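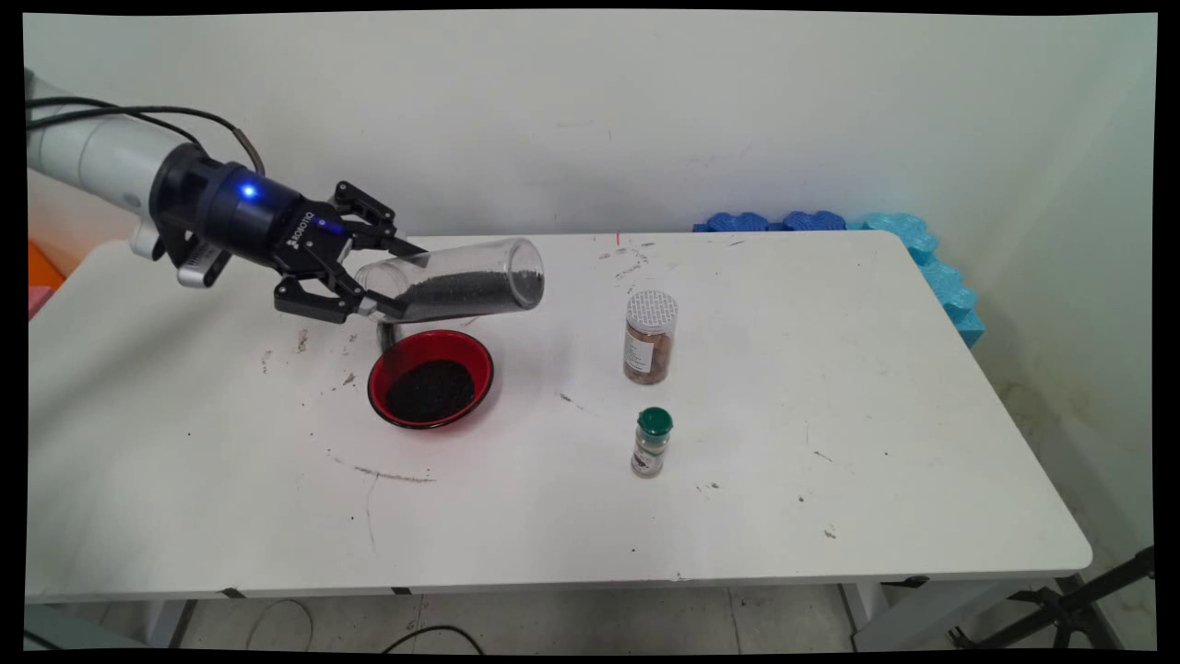 Locations saisonnières à Skonditz : la plateforme Dokance précise ses règles

La direction de Dokance, qui gère les réservations de meublés de tourisme dans la vallée de Skonditz, a répondu à nos questions avant l'ouverture du calendrier d'été. Le catalogue compte désormais 111 logements, dont 17 chalets situés sur la rive de Pîrvu.

« Chaque propriétaire signe une charte et accepte une visite annuelle », indique la direction. Les annonces dont le descriptif n'est plus à jour sont suspendues jusqu'à correction. Interrogée sur la caution, fixée à 3000 euros pour les plus grandes maisons, elle précise que ce montant « n'est jamais encaissé à l'arrivée » et que l'empreinte bancaire est levée après l'état des lieux de sortie.

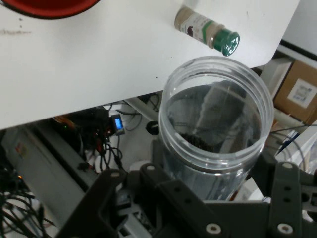

Les arrivées restent prévues à partir de 18 heures. « Nous étudions les demandes d'arrivée anticipée au cas par cas, en dehors du mois d'août », ajoute la direction. Le ménage de fin de séjour demeure à la charge du locataire, sauf option souscrite lors de la réservation.

Le partenariat avec Zuston – qui assure la remise des clés au bourg – est reconduit pour deux saisons. Quant aux animaux, leur admission relève du propriétaire et doit figurer au contrat. « Un accord oral ne saurait suffire », rappelle la direction. Les réservations ouvriront en janvier, en ligne et au guichet de Skonditz.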